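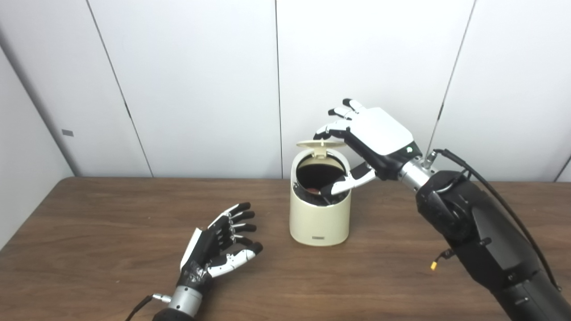

1/ Moving out of a rental in January: what I learned about getting the bond back. I do it in a thread so it is easier to save. I have now moved four times in this city and the first time I lost a lot of money, so maybe it helps someone.

2/ First thing. Find your condition report from the day you moved in. Not the lease, the report. Mine was in an old email from the agency and I needed an hour to find it. If you never signed one, ask for a copy in writing today, before you clean anything.

3/ Read the report slowly with a pen. Ours said "small chip, kitchen benchtop, left of sink" and I had completely forgotten this. At the final inspection the agent pointed at exactly this chip. I showed her the line and she moved on.

4/ My first flat, I did not read it. They kept $663 for carpet, and the carpet was already marked when I came. I was new here, my English was weaker and I thought arguing was rude. Asking for an itemised invoice is a normal thing to ask, please do it.

5/ About carpet. Check if your lease asks for a professional cleaning or only says "clean to the same standard". These are different sentences and a different price. I rang three places and the quotes were very far apart for the same two bedrooms.

6/ Book the cleaner for after the furniture is gone. I know it sounds obvious. Rosalinda Dela Peña, who had the flat under ours, booked hers for the morning and the truck for the afternoon, and then had to pay a second visit.

7/ The oven. Start it two days before you leave, in the evening, and let the paste sit overnight. I used the cheap one from the supermarket and it was fine. The racks went in the bath on an old towel, otherwise they scratch the enamel, and then you have a new problem.

8/ Places the agent looked at which I did not expect: the top of the kitchen cupboards, the tracks of the sliding window, the inside of the rangehood filter, the little channel around the bathroom fan. She did not look in the linen cupboard at all, where I spent my whole Sunday.

9/ Walls. Be careful with the magic sponges. On matt paint they leave a shiny patch and it looks worse than the fingerprint. Warm water with one drop of dish liquid, soft cloth, and stop early.

10/ Picture hooks: we had permission by email for six. I did not fill the holes, because the email said to leave the hooks in. If you have no email, ask before you buy filler. A bad colour match is more visible than a small hole.

11/ Small bins, lamps, the bathroom mat, all the things you forget until the last hour – I put them in one box with the kettle and wrote OPEN FIRST. Best decision of the move.

12/ Power and internet. Electricity I closed from the day after the key return, not the same day, so I still had light and a vacuum cleaner. For internet I am with Viltel and they wanted 31 days of notice. I found this out too late and paid for a month in an empty flat. Check yours now, while you are reading.

13/ Take your meter photo on the last day. The final bill used an estimate and it was too high. I sent the photo and they corrected it within the week.

14/ Keys. Count them against the report, including the mailbox one. Return them in person and ask for a receipt with the time on it. Our agent closes at 4 pm on Thursday and I arrived quite sweaty, but I have the receipt.

15/ If you disagree with a deduction, you do not have to sign the form. I did not know this in my first flat. You can lodge the claim yourself, and then the other side must answer. The rules change from state to state, so read the page of your own bond authority.

16/ This time we got everything back. Thank you to Halima Ekpo, who lent me her steam mop and read my emails before I sent them. She took out "sorry" in almost every line.

17/ Some people asked about removalists. We used two men and a small truck for half a day, and I packed the kitchen myself. I will write about boxes another time, I still have many of them in the hallway.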